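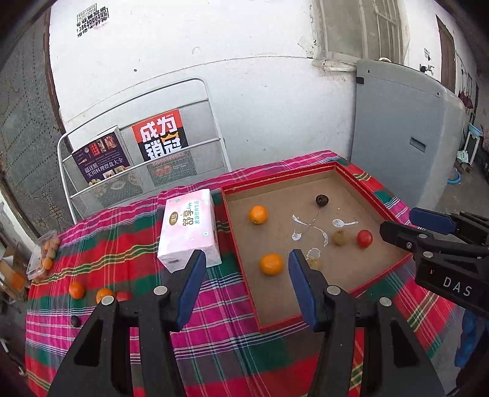
Figure 4. Two grippers at the practice table, with the sorting tray between them.

Search this manual Enter keyword Go

Section 4: Setting Up the Practice Table

Read this section after the finger pads are fitted and before you record your first run. It applies to the Duvevura hand-held gripper, single or in pairs. The fingers on both tools should already open and close freely by hand. If they bind, go back to Section 3 and loosen the pivot screws a little.

What you need

A table you can reach from the front and one side
A cloth that covers the top and hangs over the front edge
One shallow tray with a low rim
Fruit of different sizes, soft and firm
Light waste, such as torn paper
One upright carton or tissue box
Pondard pad adhesive, for spare pads

4.1 Placing the table

1. Stand the table on a level floor. Leave at least 75 cm clear on each side you will work from.

2. Lay the cloth and pull it smooth. A patterned cloth is fine. In Figure 4 the cloth is a bright plaid and the tray has a red rim, which keeps the edge of the tray easy to find.

3. Push down on each corner of the table. If it rocks, shim the short leg. Do not fold the cloth under a leg to level it.

4. Move anything you do not want to knock over out of elbow range. Shelves and racks behind the table can stay where they are.

Note: Room clutter in the background does not affect the jaw settings. You can set up in a kitchen, a yard or a shared workshop.

4.2 Loading the tray

1. Set the tray on the half of the table nearest your stronger hand.

2. Put the larger fruit in first. Oranges are a good starting size. Leave a finger's width around each piece so both pads can get past it.

3. Add smaller or softer pieces. A tomato will show you quickly if you are squeezing too hard.

4. Scatter the paper scraps last. Crumple one or two and leave the others flat.

5. Place a few loose pieces on the cloth outside the tray. Use these for the "return to tray" task in Section 6.

6. Stand the carton beside the tray, clear of the rim.

CAUTION: Do not use glass, knives or full cups on the practice table. The finger linkage can pinch. Keep your free hand away from the pivots when the jaws are closing.

4.3 Checking reach and opening

1. Hold the first gripper over the near side of the tray with the jaws wide open. The pads should pass over the rim without touching it.

2. Lower the tool until the pads are level with the widest part of an orange. Close slowly. Both pads should meet the skin at the same time.

3. If one pad touches early, turn the trim screw on that finger a quarter turn and try again.

4. Bring the second gripper in from the side. Practice crossing the tray at low speed until the tools can share it without bumping.

5. Lift one piece, hold it over the cloth, and set it down. Look for dents or marks on the fruit. If you find any, fit the lighter spring (part 288).

Note: The lighter spring will not hold a heavy carton. Change back to the standard spring (part 390) before the box tasks.

4.4 After each session

1. Wipe the pads with a damp cloth. Juice makes them slip.

2. Check the edges of the pads for lifting. Reglue or replace as needed.

3. Throw out bruised fruit.

4. Store the grippers with the jaws open.

Replacement pads and springs are listed in the Flitano parts sheet. Section 5 covers mounting the Van der Linden wrist strap.

Revised 13 Jul 2022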